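Skip to content Home Gadgets Animals Space Ask Us
Reading time: 3 minutes

Can a robot tidy the office?

A company called Jutby wants to rent robots to offices. Its new service is named Karkum. The ad says Karkum will "take care of the filing" for $820 a month. That's a big promise, so let's poke at it a bit.

First, what does filing mean to a robot? You open a cupboard without thinking. A robot has to find the door, work out which way it swings, grab the handle and pull in a curve. If it pulls straight back, the door jams or the handle slips away.

Karkum does its grabbing with black gripper fingers. They are big and chunky, and the one closest to the camera has a hooked tip. Your own fingers can feel if something is slippery or about to fall. The ad doesn't say what Karkum's can feel, and I'd want to know before I trusted it with anybody's homework.
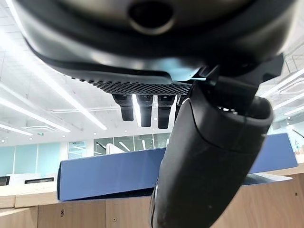 Gwendolyn Haddad wrote to us that we were being too grumpy, and that her office would happily pay for a slow robot if it worked through the night while everyone was at home in bed. Fair enough. Slow can be fine. But a slow robot that drops a folder at 2 a.m. still leaves a folder on the floor in the morning.

Now think about where it has to work. Offices are full of things that robots find tricky: chairs on wheels, cables on the carpet, cupboards that all look the same colour. A cupboard with both doors open is harder to get past than a closed one, too.

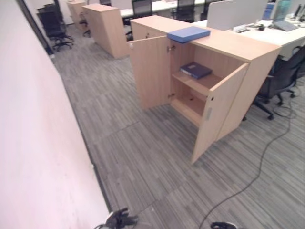
Then there is the choosing. Should a blue binder go on the shelf or stay on the desk? You might ask a grown-up. A robot needs a rule, and somebody has to write it.

Jutby says Karkum has practised 3,152 times. Practised what, though? Opening the same door over and over is a lot easier than opening 20 different ones. We asked in January which it was and are still waiting to hear.

If your school is ever offered one, ask to see it try a cupboard it has never met.

We use cookies to remember your settings. Accept Manage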